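Nusrat Marwat has set stones for Collby since the workshop had a single bench and a borrowed rolling mill. She now runs the bezel and inlay side of the business, which makes plain bands, signet rings and a small line of pendants sold through its own website. We spoke in the finishing room for most of an afternoon, and the conversation stayed almost entirely on one subject: sizing, and why so many rings come back.

Collby shipped 778 rings in the period Marwat chose to review. Of these, 100 were returned for a size change. She considers that figure too high for a shop that mails a free sizer with any order that asks for one.

"People measure once, in the evening, with a strip of paper," she said. "Paper stretches a little when you pull it, and it doesn't have the width of the ring they're buying. A narrow sizer tells you very little about an 8 mm band."

Band width is the part she returned to most often. A wide band covers more skin and meets the knuckle as a sleeve, so it feels tighter at the same inside diameter. Collby's order page now asks for width first and size second. For anything over 6 mm, it suggests going up a quarter or a half size, depending on the inside profile.

The profile matters as well. Marwat's bands are cut either flat inside or with a rounded inner surface, usually sold as comfort fit. "On a comfort fit, only the middle of the band is touching you at full diameter. The edges fall away. If you've worn a flat ring for years and you order the same number in comfort fit, you may find it loose."

The Naris, the firm's best-selling band, is made only with the rounded interior. The Josodau is flat inside and carries a channel of inlaid walnut, and it cannot be resized at all. Stretching the metal opens the channel and the wood lifts along one side. Marwat tried it on seven scrap bands before she was satisfied that there was no safe amount.

"Seven out of seven," she said. "On two of them you needed a loupe to see it, but it was there, and water would have found it."

Returned Josodau bands are exchanged and the old ring is inspected, refinished and sold as a second if the inlay is sound. Plain silver and gold bands are cut and soldered, or stretched if the change is a quarter size or less. Emiliano Painemal does the soldering. He prefers to add stock at the back of the shank, opposite the hallmark, and he will not go up more than two sizes on a signet.

"The head is stiff and the shank is not," Painemal said from the next bench. "You open it further than that and the ring goes egg-shaped. Then I have to true it on the mandrel, and the face picks up marks."

The mandrel itself was a source of error for some time. Carol Oakley, who handles orders, noticed that rings checked at one bench came back marked a quarter size small when checked at another. The two mandrels were from different makers and one was read at the leading edge of the ring, the other at the center. Every bench now has the same model, and the reading is taken at the center of the band - a rule that is written on a card above each vise.
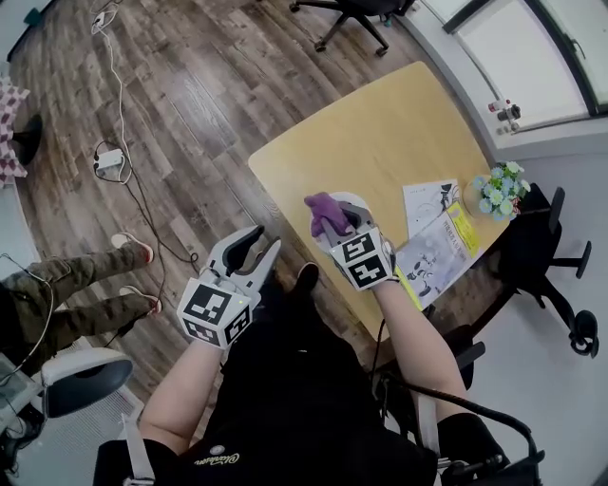 Returns are also entered by reason, and Marwat would like the reasons to be more exact. "Too small" can mean the ring will not pass the knuckle, or that it passes and then pinches. She asks customers which finger and which hand, and she advises measuring the hand that will wear the ring, since the dominant one often runs larger. Gripping work has its own demands. For someone who spends the day like the person at the light yellow table, with a hand-held gripper in each hand, she would suggest a narrow band with a low profile, or leaving the ring off until the shift is over.

Temperature is the other variable. Fingers swell in heat and shrink in cold, and orders sized in winter tend to produce complaints in April. Marwat's advice is to measure at room temperature on two separate days, and to use the larger result if the two disagree by a quarter size.

She has changed the sizer as well. The old one was a plastic belt with a sliding buckle. The replacement, named the Lau, is a set of closed loops in two widths. Oakley has mailed 328 of them. Marwat declined to say what effect they have had on returns, as many of the customers have not ordered yet.

"I'll look at it in April," she said. "Before that I'd be guessing."

For a ring already owned, she asks customers to send the inside diameter in millimeters, taken with a caliper at two points a quarter turn apart. If the numbers differ, the ring is out of round, and she will phone before cutting anything.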